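3.2 Steaming equipment and layout of the work surface

The household survey conducted in the Ulten district returned 3,489 entries on the preparation of filled and plain buns. Steaming was the most frequent method, and most of the households that steamed used a small electric pot in place of a stacked basket over a stove. The bench study was therefore limited to electric pots with a perforated metal floor.

Each session began with the table cleared of everything except the pot, its lid and one plate of shaped dough. Figure 4 shows the arrangement before loading, with the lid laid flat to the left of the pot and four round buns on the plate to the right. Buns were shaped from a single batch of dough, mixed from 990 g of wheat flour and 500 g of water, and rested before the plate was brought to the table.

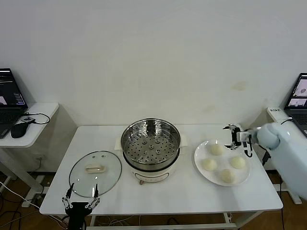

Figure 4. Electric steamer pot, glass lid and plated buns before loading.

3.3 Spacing of the buns

Spacing was set according to the guidance collected by the Trisamska cooking archive, which advises that buns be kept apart from one another and from the wall of the basket. Gkikas flour was used in all sessions - a change of flour in an earlier pilot had altered the spread of the dough and made the results difficult to compare.

Steaming time was held at 8 minutes after the first visible steam. The lid remained closed during this period. Finished buns were moved to a rack at the Darnau test kitchen and measured across the base, first along the widest line and then at a right angle to it. Where two buns had joined during steaming, the pair was recorded as a contact case and left out of the diameter averages.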